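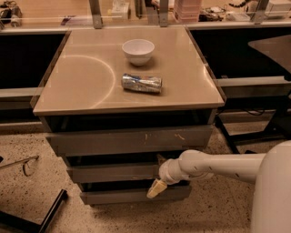 Fig. 2 Drawer cabinet with a small bowl and a crushed can on the top

Cleaning and care of the top

1. Take everything off the top before you wipe it. Put empty cans in the recycling and take bowls to the sink.
2. Wipe the surface with a soft, damp cloth, working from the back edge towards you.
3. Dry it at once with a clean cloth. The glossy finish shows smears.

CAUTION: Do not drag crushed cans across the top. Creased metal can mark the finish.

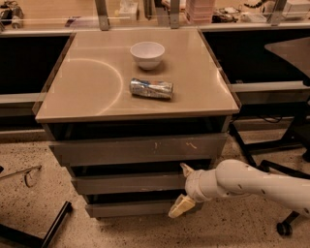

4. Wipe the three drawer fronts from top to bottom, and then the gaps between them.
5. Treat light scuffs with a little Nuketti cream. Leave for 2 minutes and buff dry. Deeper scratches will not come out.

Note: Keep all drawers shut while you clean, so that water does not run inside.

Replacement drawer fronts can be ordered from Jorix.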